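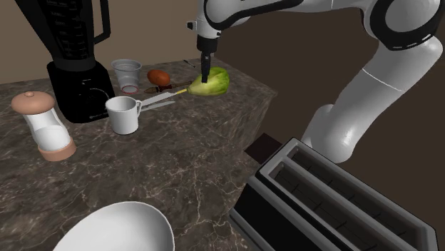 Lettuce on the marble counter.

About Ivby

Ivby is a small cooking school that teaches people to make dinner from what is already in the house. We opened because we had taken a lot of cooking classes ourselves and doubted most of what they told us. We still do.

If you have read the "about" page of any other cooking school, you know how it goes. Food is a journey. The founder learned everything at a grandmother's stove. The ingredients are honest, whatever that means. We have no such story. We learned from library books and from burning things, and we would like to save you some of the burning.

What we teach

The main course is called Himari. It runs for 4 evenings, starting at half past six, and covers knives, heat, salt and leftovers. You will not be a chef at the end of it. You should be able to look at half a cabbage and a can of beans without ordering a pizza. Some students tell us it changed how they eat. Others go back to the pizza, and we don't print their comments either way, as we have never met a page of student comments we believed.

There is also Pacheco, a single long afternoon on vegetables and fruit. It was going to be a class on "superfoods" until we tried to find out what the word meant.

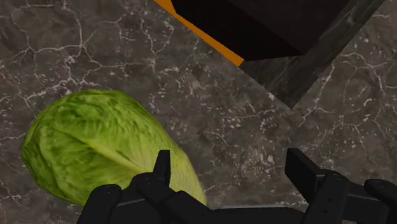
Most of that afternoon goes to buying and storing, where people lose the most money. We test the tips that get passed around online before we repeat them. A good many did nothing we could notice in our own refrigerator. Wrapping washed greens in a dry towel seems to help. The special green bags we paid too much for did not do any better than the towel.

What it costs

Himari is $400 and Pacheco is $100. There is no early price, late price or price that expires at midnight. We are suspicious of schools that are always on sale. Food is included and you eat what you make, even if it came out badly.

Our numbers

Since we opened, 597 people have finished a course. We can't say how many still cook. We sent out a survey one September and mostly heard back from the ones who do, so we threw the results away.
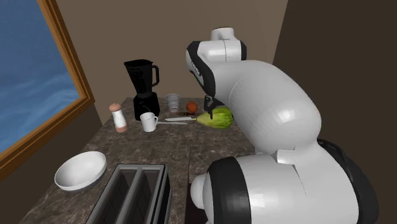 A Counter with a Blender and Toaster

We take bookings through Fliltel, which works well enough, though it will ask if you want text messages and you can safely say no. We don't sell pans, aprons or a knife set. If a teacher tells you that you need a certain pan, ask what they used before they owned it.

Class sizes are small and fill up in the fall. If a course is full, write to us and we will put you on the list for the next one.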